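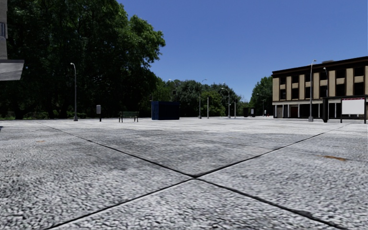
Pale gray paving with dark seams meeting at a single junction (computer rendering).

Print this page | E-mail this article
31 shares | 3 comments

Control joint

A control joint is a groove put into a concrete slab on purpose, so that when the slab cracks (and it will!) the crack runs along the bottom of the groove where you don't have to look at it. I've been writing up paving terms for the Plarkden guide for a while now, and this is the one I get the most mail about, mostly from folks who think their new patio has been sliced up by mistake.

Concrete shrinks as it dries. The ground under it drags on the slab, the slab pulls against itself, and something has to give. A groove makes a thin, weak spot. The usual rule is to cut down a quarter of the slab's thickness, so a four-inch patio gets a one-inch groove.

Don't mix these up with expansion joints, which go all the way through and have something squashy in them – fiberboard, cork, foam – so the slab can push against a wall or a step without breaking it. I mixed them up myself for years.

You can tool the grooves in while the concrete is still soft, or come back with a saw once it's hard enough not to crumble. In July heat that might mean the same evening. The market square at Arolach, where I grew up, was sawed in one long night, 173 cuts in all, and my aunt still complains about the noise 40 years later.

Layout is the fun part. Squares are safest, long skinny panels tend to crack across the middle, and sharp corners like to snap off. Diagonal patterns look great but leave you with lots of pointy bits at the edges, so go easy on them.

See also: Expansion joint; Isolation joint; Mollah finish; Curing

E-mail this article | Print | Comments (3)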